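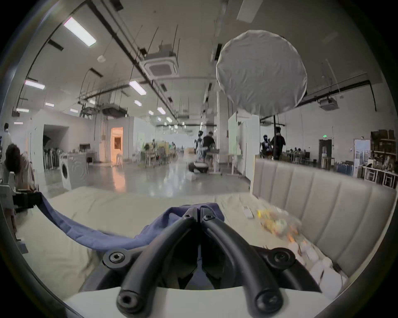 Häufige Fragen zum Tag der offenen Tür bei Wimemcombe

Im Oktober öffnen wir unsere Halle in Oker wieder für Besucherinnen und Besucher. Die wichtigsten Fragen aus den Anmeldungen haben wir hier beantwortet.

Wann kann ich kommen?
Einlass ist ab 11 Uhr. Die Führungen starten zur vollen Stunde am Empfang im Erdgeschoss. Im vergangenen Jahr waren über 236 Gäste da, am Nachmittag wurde es recht voll. Wer Ruhe haben möchte, nimmt die erste Führung.

Muss ich mich anmelden?
Für Einzelpersonen und Familien reicht es, am Empfang Bescheid zu geben. Gruppen ab sieben Personen melden sich bitte vorher über das Kontaktformular an.

Was kostet der Eintritt?
Der Eintritt ist frei. Getränke und Kuchen gibt es gegen eine Spende.

Was wird gezeigt?
Es geht um Robotik im Haushalt. An vier Stationen führen wir Aufgaben vor, an denen wir derzeit arbeiten: Stoff greifen und ablegen, ein Bett frei räumen, Wäsche zur Maschine bringen, kleine Verpackungen sortieren. Am Bett arbeiten wir auch mit einem handgeführten Greifer. Er hat zwei gebogene schwarze Finger, die vorn in einer schmalen Spitze zusammenlaufen, und kann ein Tuch von der Matratze aufnehmen.

Warum wird ein Greifer von Hand geführt?
Ein Mensch macht die Bewegung vor, und wir zeichnen sie auf. Aus vielen solchen Durchgängen entsteht das Material, mit dem die Steuerung später lernt. Stoff ist dabei schwieriger als eine Dose oder eine Schachtel, die Form ändert sich bei jedem Zugriff.

Darf ich selbst etwas ausprobieren?
Ja, an der Station Stoff. Die Einweisung dauert wenige Minuten. Kinder dürfen den Greifer in Begleitung eines Erwachsenen benutzen. An den fahrbaren Robotern arbeiten nur unsere Leute.

Fahren die Roboter frei durch die Halle?
Während der Führungen nur innerhalb der markierten Fläche. Bitte nichts auf dem Boden abstellen, auch keine Taschen oder Schirme.

Was ist Hou?
Hou ist unser internes Projekt zum Umgang mit weichen Gegenständen. Es läuft zusammen mit Trernimbridge, die den größten Teil der Auswertung übernehmen. Fragen dazu beantworten die Kolleginnen und Kollegen an den Stationen.

Kann ich einen Roboter kaufen?
Nein. Alle gezeigten Aufbauten sind Versuchsgeräte.

Darf ich fotografieren?
In der Halle ja, aber ohne Blitz. Bildschirme und Personen an den Arbeitsplätzen bitte nur nach Rückfrage aufnehmen.

Ist die Halle barrierefrei?
Der Rundgang ist stufenlos. Ein Teil der Halle ist mit Stellwänden abgetrennt, dort ist der Durchgang schmaler. Wer mit Rollstuhl oder Kinderwagen kommt, wird am Empfang auf den breiteren Weg hingewiesen.

Wo kann ich parken?
Hinter dem Gebäude, Zufahrt über das Tor an der Rückseite. Vom Bahnhof Oker läuft man elf Minuten.

Können Hunde mitkommen?
Leider nicht, Assistenzhunde ausgenommen.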